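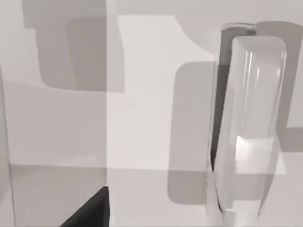

Slide 1: clear block, rendered, with pale light caught near the base

Good morning, everyone! I'm Chrysoula Lazaridis, and I get to spend the next stretch talking about my favourite material, old window glass. (Wait for the back rows to settle.)

Start with Plusthorpe. The survey there logged 1,231 panes, nearly 400 of them crown glass, which thrilled me far more than it should have. Say what crown glass is: blown, opened out, spun into a disc, then cut. Draw the disc on the flipchart, big! Curved ripples are your clue.

Pass round the 2 offcuts from Nirholm. Hold them up to the window, tilt them, watch the glazing bars outside wobble. People always grin at this bit.

Slide 2: the flowing glass story. You'll all have heard that old panes are thicker at the bottom from centuries of slow sagging. Lovely tale, sadly wrong. They were uneven from the day they were made, and Hugo Segura's measurements found plenty with the thick edge at the top or down one side.

Slide 3: repairs. Thank Macarena Benítez for the putty recipe. Soften old putty gently, keep heat well away from the pane, go slowly round the corners.

Questions. If it's quiet, ask who has a wobbly pane at home. Handouts are by the door.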